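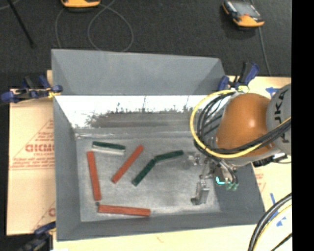

Brellberg picking cell, August set

Quick page so people stop asking me for the folder link. These are from the stick picking runs, the ones we're collecting for the Tehrani model. More to come when I get the rest off the other drive. Captions are short, I'm writing this between batches.

For anyone new: each episode is one pick. Somebody drives the arm, the recorder runs, the pick gets marked good, bad or unsure, next. We want 500 good ones before the first real training run. We are not there. More than half is my guess, will do a proper tally when Rutilio Medrano is back with the labeling sheet.

Top one is the stick bin, overhead view. Red sticks, green sticks, gray bin. Same view the model gets, so if something is hard to see for you it's hard for it too. Look at the white glare on the far wall. That band shows up in a lot of episodes and I'm leaving it in, Trarnotetti will have worse lighting than us anyway.

Other stuff worth knowing about that layout:

Two green ones end to end with a bend where they meet. Best kind of mess. Early version of the model kept reading a pair like that as one long stick and going for the joint. Want lots more of these.

The red one lying almost flat near the bottom of the bin is the other kind I like, long way from the far wall and close in to the near one. Finger clearance gets tight on that side. If you're driving, come in slow, and don't drag it to the middle first. A drag then a pick is two skills and it muddies up the label.

The green at the upper left is the one to compare with, the pale strip down its side reads very differently from the dark top face. Rutilio wants color left alone in preprocessing for exactly this. I agree, for once.

Clamps stay on the bin. Please. If the bin moves even a little between episodes the whole batch needs its calibration redone and I'm the one who does it. Batch 11 went in the trash for that.

Notes for drivers, since I've typed this in chat 3 times now:

Shuffle between every pick. Really shuffle, don't just nudge one stick. The model will memorize your lazy layouts.

Mix the angles. We're heavy on diagonals, light on anything close to straight up and down in the view. Also light on crossings, one stick over another. Throw some in.

Failed grasps are fine, keep them. Mark them bad and move on. Do not delete. Lotier's loader skips missing episode numbers without a warning and then the labels slide by one, which took me a whole afternoon to find.

Hands out of the bin before you hit record. There's a batch where half the first frames have a sleeve in them.

Let the arm go all the way back to start before stopping teh recorder. Cutting early gives us picks with no ending and the model just hovers.

If you're unsure about the label, pick unsure. I go through those myself around 4 pm, with coffee.

Where things stand: sticks are going ok. Mixed lengths next, then we try the same bin with the second gripper finger set, if the parts show up. Trarnotetti asked for bottle caps too and I said maybe, which they took as yes. So, caps at some point.

Raw episodes are on the shared drive under the Tehrani folder, sorted by batch. Stills are in the subfolder called picks_small. Full size ones on request, they're big and the upload here keeps timing out. If you use any in slides put Brellberg on them and tell me wich ones.

Next update when the mixed lenghts are in.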